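Kakstead College wants to move up a division. The plan runs 40 pages, and 4 of them mention students.

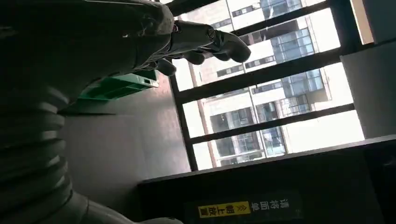
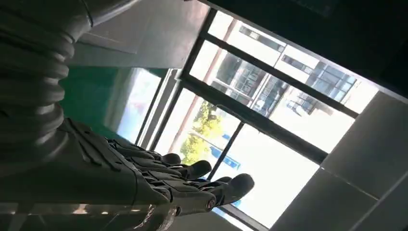
Moving up costs money, and the athletic office would like the students to find it. Enrollment is 1,447. The new stadium seats 1,000, so most of the people paying for it can listen from the parking lot. I'd settle for a decent practice gym with a big window, like the one the robot hand is pointing at, and a coach who stays past August. Our women's soccer team still rides to away games in a van with one working seat heater. They won the league.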